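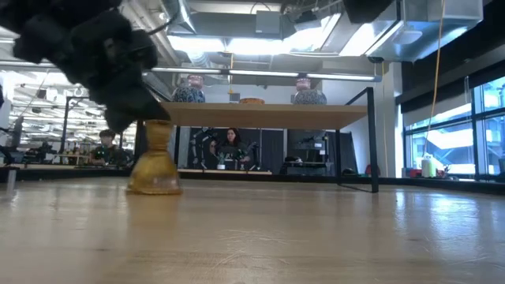
Mirkedby to keep its dinner bell, for now

26/03/2018

The town of Mirkedby will go on being told when to eat. Residents voted 80 to 70 on Monday's paper ballot to keep the noon bell at the Mercado, the covered market on Plallero Street, after a February in which little else was discussed.

The bell has rung seven times at midday for longer than the market has had a roof. Opponents said three rings would do, as most people own a phone. Supporters said their phones had never once made them hungry.

Devel, the firm that runs the market, had offered a recorded chime as a compromise. It was played at a public meeting and mistaken for somebody's van reversing - the offer was withdrawn before the coffee came out.

The bell will now be cleaned at the town's expense. It will be silent for a week, and lunch is expected to go ahead.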